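Notebook, June, Sunday, started 9:40 a.m.
Luck and ritual study, second pass through the Tullbridge interviews

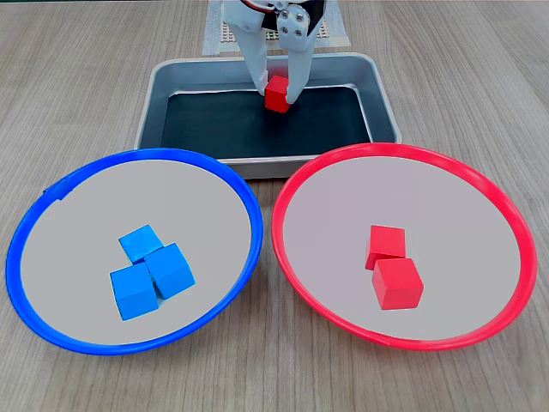
Coded the rest of the bakery transcripts this morning. That leaves the ferry crew and the two school groups. Kerubo has the ferry tapes and will send them when the sound is cleaned up.

Main thing from the bakers: almost everyone on the night shift does something to the first loaf, and almost no one calls it superstition. They call it checking. One taps the underside twice, which is a real test for doneness, but he does it again on the second loaf with the other hand and says that one is "for the day." Coded the first tap as practical and the second as ritual. Idrisa would code both as practical because the man himself gives one reason for both. We need to settle this before we go further. My view is that we code what the act could do, then add a second column for what the person says it does. Started that second column today and went back as far as transcript 15.

Problem with the second column: people change their account during the interview. In transcript 5 the speaker says at the start that she has no lucky habits at all. Later she mentions that she would never start a shift with her apron untied, and then that she once went home to change shoes before a big order. I have her down as "denies" at the top and "admits" further on. The sheet only allows one value. Splitting the field into early and late for now. It makes the sheet wide and I don't love it.

Notes on wording. Question 5 still reads "Do you believe in luck?" and it gets a flat no from nearly everybody. The reworded version Idrisa tried in Goruritz, "Is there anything you'd rather not skip?", gets long answers. I want to drop the belief question completely. Kerubo wants to keep it for comparison with the older set, and she has a point, but we could ask it last so that it doesn't set the tone. Will move it to the end in the next draft and see.

11:15. Went through the touch-wood answers. Things people touch when there is no wood nearby: their own head (very common), a table whatever it's made of, a pencil, a door. One of the Goruritz drivers keeps a short stick in the glove box for the purpose. He laughed about it but he also said he moved it over when he changed cars. Laughing and doing it anyway is so frequent that it needs its own code. Called it LAUGH for now. Not a good name, since people laugh for other reasons too, mostly because the recorder is on.

Also no code yet for people who do the ritual on behalf of someone else. The mother in transcript 12 touches the door frame for her son when he has an exam. He doesn't know she does it. She stopped once, he did badly, and she has not stopped again. She told this without any embarrassment and then said she knew perfectly well it made no difference. I put the whole passage in the quotes file.

Numbers. The older questionnaire set is 2176 returned forms. I had been writing 2000 in the draft and Kerubo corrected it, so the real figure goes in everywhere from now on. Check the abstract too, I think it is in there twice. The forms from Flokivberg have a page missing where the copier skipped, so anything on weather sayings is no use for that town. Have not decided whether to leave those forms out or only leave out the page. Leaning toward only the page.

Lunch, then back at 1:30.

Worked on the list of words people avoid. The theater people were easy, they had a full list ready and enjoyed giving it. The bakers have one word, and it is "quiet." You don't say the night is quiet. The clinic staff in the older set had the same one — same word, same reason, orders or patients arrive the minute it's said. Tempting to write something about jobs where the load comes in waves. I should look for a steady job to set against it before writing a line. The archive staff might do. Ask Idrisa who he knows there.

Reread the Tanui draft on timing. The argument there is that rituals cluster just before a result is known and after the person can no longer affect it. Our bakers don't fit. Theirs come at the start of the shift, when everything can still be affected. Drivers fit better, some of them at least. Students fit very well (the paper is handed in, and then the bargaining starts). I think we are mixing two kinds of thing: habits for getting going and habits for waiting. Sketched a split on the back of the sheet:

START — before work, same every time, annoyed if interrupted
WAIT — after work, made up on the spot, often dropped afterward

The "annoyed if interrupted" part could be asked about directly. Nobody has been asked it so far. Add as a follow-up to the reworded question.

3:20. Recoded ten passages using START and WAIT without looking at my old codes. Most went in easily. Stuck on the apron woman again. Her shoes story is START by timing, but she only did it once, for a big order, and that feels more like WAIT. Left blank with a note.

To do:
Send Idrisa the two-column sheet and ask him to code transcript 5 cold
Fix the form count in the draft
Move the belief question to the end
Find a better name for LAUGH
Ask Kerubo if the ferry crew were asked about whistling, it isn't on her summary
Return the Flokivberg box, key is in the top drawer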